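Hultside Board Oil, for wood and bamboo

Hultside is a food-safe oil for cutting boards, wooden spoons, salad bowls and butcher blocks. It is made in our small workshop in Orau from mineral oil and a little beeswax. It has no smell and no color, and it does not become sticky after some weeks in the kitchen.

Why a board needs oil
Each washing takes some oil out of the surface. The board becomes pale and rough, and later it can open small cracks at the ends. Bamboo is harder than most woods, but it also becomes dry. We recommend oiling a new board three times in the first week and after that one time in a month.

How to use
Wash the board with warm water and a little soap. Let it stand on its side until it is fully dry, best overnight. Put a spoon of oil on a soft cloth and rub along the grain. Do not forget the edges. Wait 20 minutes or longer, then wipe away what the board did not drink. If your board has a groove, wipe also there, or the oil will collect in it.
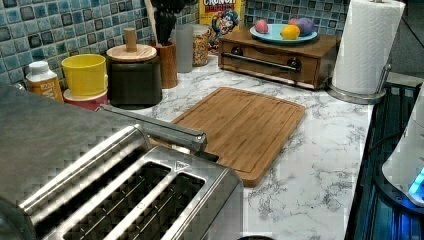
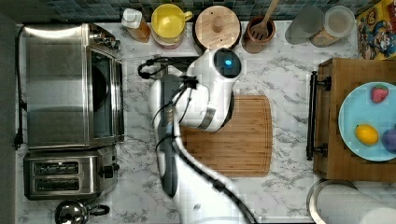
A rectangular cutting board on the kitchen counter.

Sizes
80 ml, enough for one big board or two small ones
1000 ml, for restaurants and for people with many boards
The small bottle has a dropper cap. The large one is a metal can with a screw cap, please keep it closed and away from the stove.

Good to know
The oil makes the wood a little darker. On walnut you will see it clearly, on maple less. It is not for lacquered surfaces, and it does not repair deep cuts. For these, sand the board first with the Grarnoser sanding block (sold separately), then oil.
Do not put an oiled board in the dishwasher. Used cloths can be washed at 55 degrees C, but not together with your good towels.

Delivery
Orders are packed by the Petrauskas warehouse and leave every Tuesday. Shipping is free for orders over 69 euros. Unopened bottles can be returned. If a bottle arrives damaged, please write to us with the order number and we will send a new one.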